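# The Ferry Office

The ferry to Hellisstead ran twice a day in summer and once a day the rest of the year, and for eleven winters my aunt sold the tickets for it from an office at the end of Korham quay. When she went into hospital in August I took over the window. The company asked me for a fortnight and I said yes.

The office had a counter, a stool, an electric heater and a safe that was never locked. Tickets came in rolls. You tore one off, stamped it, wrote the sailing in the book and took the money. The stamp had to be pressed down hard on the left side or the date came out as a smear. My aunt had told me this from her bed, twice, before she told me what the doctor had said.

Most of the passengers were the same people. There was a woman who went over to clean the school and a man with a greyhound. The dog travelled free and the man asked for a ticket for it anyway, so I gave him a blank one off the end of the roll. Walkers came on a Saturday and wanted to know whether there was a shop. I said there was, and that it shut at one.

In the second week a letter came from the company to say that the ferry would stop at the end of the season. The boat, the Odier, was to be sold. The letter was addressed to my aunt and thanked her for her service. It asked her to clear the office and send the books to the mainland address, along with anything belonging to the company, of which there was a list. The list said one stool, one heater, one safe, one stamp.

I read it standing up and then put it under the cash tin. The ten o'clock was coming in and there were people at the window.

I didn't tell her that day. I sat by the bed and she asked about the stamp, and I said I was getting better at it. She asked how many had gone over on the Saturday. I said 40, and she nodded as if I had done it myself.
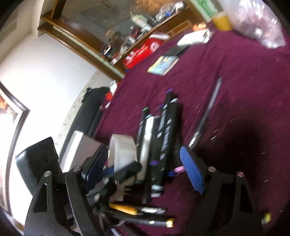

On the Monday I began on the cupboards. I did it between sailings, with the door propped open. There were timetables going back to before I was born, tied with string, and a box of lost gloves. There was a biscuit tin full of foreign coins. At the back of the lowest shelf were the books, one for each year, and under them some older ones in another hand. I hadn't known there was anyone before her. The writing was small and leaned backwards, and whoever it was had put the weather beside each sailing. Fair. Fair. Wind from the north, no boat. Fair.

My aunt had kept that up for her first month. After that there was only the number of passengers, and now and then a word. On one page she had written "Piano". I turned over a few more and found my own name, with a tick, on a day when I would have been six.

I added up one year while I waited for the afternoon boat. It came to 1,146. I did the year after and it was lower, and I didn't do any more.

The man with the greyhound found me at it. He had heard about the Odier from the crew. He said his mother had gone over on the old boat, the Kolev, to be married, and had been sick the whole way. He said they would have to go round by the road now, over three hours, and that the dog was no good in a car. Then he bought his ticket and I gave him the dog's.

When I did tell her, she already knew. The skipper had been in to see her with grapes. She said they had offered 600 pounds for her to stay away quietly, in a different sort of letter, back in the spring, and she had used it to light the stove. I asked if it had been a cheque. She said no, only the offer of one, and she wasn't daft.

She wanted to know what was on the list. I told her. She made me say it again.

"They've not put the books down," she said.

I said the letter asked for the books.

"The letter does. The list doesn't."

So I sent them the stool and the heater, and the safe went on a trolley with two of the crew holding it. I sent the stamp wrapped in a glove. The books I took up the hill in the car, in four trips, and stacked in her front room under the window, with the oldest at the bottom.

She came home a week after the last sailing. She couldn't manage the stairs and we had brought the bed down. From there she could see the quay and the far side of the water, if it was clear. The first morning she asked me to pass her this year's book and a pen. She looked out for a while, found the line after my last entry, and wrote "Fair".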